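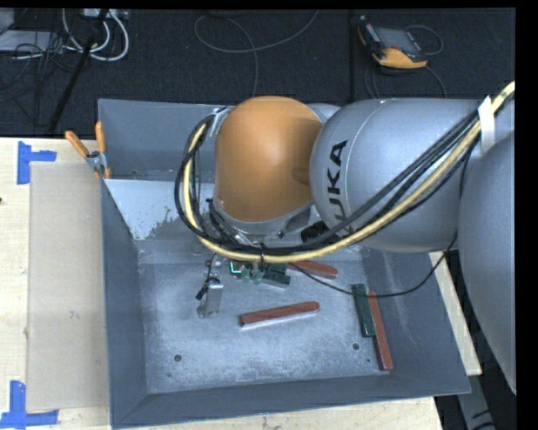 The arm over the bin, with the red and green blocks in.

I named the arm Benow, after the village where my gran kept geese, and I'll tell you now that a goose would have been easier to live with.

The workshop is called Prodarero. It sits behind a tyre place on the Nisano road, and for a monthly fee you get a key, a shelf and the right to argue about the heating. I joined in December with a plan to build a bookcase. By the new year I hadn't bought a single plank and I was spending every evening trying to get an industrial robot to pick up a toy block.

It's a KUKA, far too big for what I wanted, and everything else about the build is the opposite of that. The bin is scratched to bits. One end of it is held with a spring clamp from my kitchen drawer (orange handles, used to live on the cereal). There's blue tape on the table to mark where the flat panel goes, and white tape up on the hose, and a zip tie down by the wrist that I was terribly proud of for a whole evening. The yellow hose and the black cables have to get round the orange housing somehow, and I must have routed them ten different ways. Every time I thought I'd cracked it the arm would turn its wrist and the whole lot would come up like a startled snake.

The blocks were Bai's idea. Bai is the program, I should say, not a person, though I talk to it as if it were. I wrote it on the bus mostly, and it has opinions. You ask it for a red block and it thinks for a bit, and then it goes for a green one with such confidence that you start to wonder if you've had the colours wrong all your life.

"Red," I said to it, out loud, in an empty workshop at twenty to midnight.

Down went Benow. Green.

I changed one number and tried again. Green. I moved the lamp, I made tea, I moved the lamp back. Green! I sat on the floor next to the pendant and had a small think about bookcases.

The thing is, I'd been keeping a notebook. Forty tries to a page, red or green, got it or dropped it. I turned back through the pages and noticed that it was always the block nearest the back wall that it wanted. It didn't matter a bit what colour I asked for. Bai wasn't muddled about red at all. It just liked the far end of the bin, the way our old dog liked the far end of the sofa, and it had been picking what it fancied and letting me fuss with the lamp.

So I put a red one at the far end and asked for green.

Down went Benow, slow as you like, and came up with red.

I laughed so much I had to put my tea down. Then I found the line, and it was such a silly line, two words the wrong way round, typed on the number 92 with my elbow in somebody's shopping. I swapped them over, saved it, and put my finger near the stop button like you're meant to.

"Green, please," I said. I don't know why the please.

The hose creaked. The wrist came round over the middle of the bin and waited there for so long I thought it had died, and then it went straight past the red block and closed on a green one and lifted it, and held it up, and I swear it looked pleased with itself.

I wrote the date in the notebook, 02/03/2023, and put a tick next to it. Then I asked for red, and it dropped the green one on the floor and it rolled under the lathe – and I spent the last half hour of the night on my stomach with a ruler, telling a robot over my shoulder that it had done very well.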